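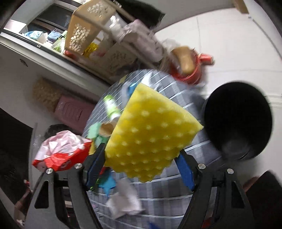

Support > Hand Grippers > Flisex > Closed tickets
Filed under: Finger pads & grip loss

Opened by Mererid Edwards, 9:40

Hello again, and sorry to be back so soon! Our Flisex started letting soft things slide last week, sponges worst of all. The fingers close nicely, then the left blue pad seems to give a little and whatever we're holding creeps downward. I've wiped both pads and restarted twice, no change.

Reply from Regula Moser, Sarnomis support, 11:15

Never be sorry, Mererid, that's what we're here for. Could you snug up the screws near the upper finger joints (a quarter turn, please no more) and then set the closing force back to 70? Yours came through in the log at 300, and at that setting a pad can shift in its seat.

Mererid Edwards, 14:05

Two screws on the left were loose, bless them. Force is at 70 now and I've done 3 long holds with no creeping. Will try the heavier items tomorrow and write back.

Status: waiting on customer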